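Wemano Readers' Help > Reviews and blogging

How much of book one may I tell in a review of book two?

Asked September 22, 2021
3 answers

Good evening to all. I write a small blog with fantasy reviews, and English is my third language, so please excuse if some sentence is strange.

I have received an advance copy of the second Prokovari novel from the publisher, Nollau. I finished it last week and I liked it a lot. My problem is the plot summary. My blog has the same form for every book: first the cover, then a plot summary in my own words, then my thoughts, then the rating. For the first Prokovari book this was easy. For the second I have tried four times and each time I must either spoil the end of the first book or write a summary that says nothing.

Those who have read the first one know what I mean. In chapter 17 there is a death, and the whole second book is built on it. The main person of the second book is a different one, and even to write who she is tells you who died. The blurb from the publisher avoids this, but it is so vague that it could be for any fantasy book with a river and a war in it.

I have looked at how other people do it. Some put the whole review under a spoiler warning. I do not like this very much, as then a person who only wants to know if the series is good cannot read anything. Others copy the blurb and write their thoughts below it. Is this allowed, and is it considered lazy? I would also be glad to know if there is some usual rule about the length. My drafts are all too long. The book has 716 pages and I think I am trying to be fair to all of them.

Thank you for your patience.

Answer 1 (accepted by the asker)

I have reviewed series for a few years and I had the same trouble in the beginning. What helped me was to decide who the review is for. A review of a second book has two kinds of readers. The first kind has read book one and wants to know if the second is as good. The second kind has not started and wants to know if the series is worth the time. You cannot write one plot summary for both, so I write two short pieces.

At the top I put a paragraph on the series as a whole. It contains the setting, the kind of magic, how dark it is, how slow or fast, and if the second book keeps the quality. There is nothing in it which happens after the first few chapters of book one. Then I write one line: "From this point I assume you have read the first book." After this line I am free to speak of the death and of everything which follows from it. For the events of book two itself I stay inside the first quarter or so, the same as I would for any new book.

For Prokovari I would describe the situation and leave the persons out of the top part. You can say that the river cities are still at war, that the ferry guild has broken into two sides, and that the story moves north. All of this is in the publisher's own blurb, so you give nothing away. The name of the new main person goes below the line.

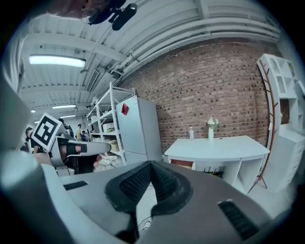

How long should the part above the line be?

Three or four sentences are enough. If you have written more than 10 lines there, you have most likely begun to tell the story, and it is better to move the rest below the line or to cut it. The number of pages of the book does not matter for the summary. A thick novel often has a simple beginning.

About copying the blurb: most publishers are happy if you use it, as they wrote it to be spread. Please check the letter or e-mail which came with your advance copy. Nollau usually puts a sentence there which says what you may quote and from which date. If you use the blurb, mark it clearly as the publisher's text, so that your readers do not think the praise in it is yours. I do not find it lazy. Many readers skip the summary in any case and go to your thoughts.

One more thing, which I learned in a bad way. Check also your tags and the title of your post. I once hid a spoiler very carefully in the text and then used the name of the surviving brother as a tag, and it was shown in the search results.

Comment from the asker: Thank you very much, this solves it for me. I did not think of the tags at all. I have already had to change two of them.

Answer 2

just use spoiler tags, the site has them. select the text and press the button with the eye. works on the phone also but not in the old app

Comment: I think the asker writes on an own blog and not on Wemano.

Comment: ok then i dont know. some blog themes have it too

Answer 3

I do not agree fully with the first answer. If somebody opens a review of a second book, it is his own risk. I read the reviews of the Besson trilogy before I bought it, I knew every death, and I enjoyed all three books. For me a good story is not destroyed by knowing the end.

But I agree that the warning line is polite and costs nothing. In July I looked through the reviews of the first Prokovari on this site, there were 149 of them at that time, and many told the death in the first sentence with no warning. So you are already more careful than most.

My only advice would be to write your thoughts first and the summary last. When the thoughts are ready, you see which facts the reader needs in order to understand them. The summary then only has to carry those facts. For my last review it was five sentences, and two of them were about the horse.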